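Guides > Bedroom > Small jobs > Box steps

Steps for the end of a high bed

26 comments | 95 shares

Quick one this. Our bed went up when we changed the mattress and now it's a climb. Shop steps too narrow, too wobbly. So - two boxes out of pine planks, one low, one tall. An afternoon if your saw is sharp.

What you need: planed pine planks, some thicker bits for the inside frame, screws, glue, sandpaper, felt pads. No paint. I like the wood bare, up to you.

Measure first. Floor to top of mattress with somebody sat on it. Divide by 3. Low box is one third, tall box is two thirds, mattress is your last step. Write it on the wall if you have to, I lost my bit of paper twice.

Cut the planks for the tops. Run them lengthways, same direction on both boxes, looks tidier. Leave a narrow gap between each one - a coin's width does it. Pine moves a bit between July and winter.

Make the frames. Plain rectangle, a leg in each corner, one extra bar across the middle of the tall one. Check it's square before the glue goes off. Mine wasnt, had to knock it apart and start again.
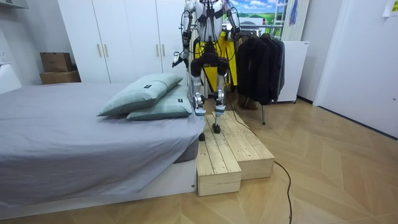 Planks on next. Two screws each end, drill the holes first or you'll split the end grain. Then sand. Front edges most of all, bare shins know about it otherwise. Take the sharp corner right off.

Putting them in place: tall box tight to the foot of the bed, low one in front and a bit to the side if the room's narrow. Ours had to leave space to get at the jackets. Felt pads on carpet do nothing, use rubber ones. On a hard floor rubber as well.

Join the two with a couple of bolts from inside the tall box. Don't skip it. Loose boxes creep apart over a week and then one night you step in teh gap.

Test it. Stand on the front edge, both feet, shift about. Any rock, sand a leg or pack it with card till you find the right thickness.

Comments

Elspeth MacRitchie
Did this with offcuts from Geddes, took me almost 3 hours. Dog uses it more than I do.

Craig Moffat
How wide did you make the low one? Mine feels mean with size 11s.

Elspeth MacRitchie
Craig - I went one plank deeper than I'd planned. Much better coming down.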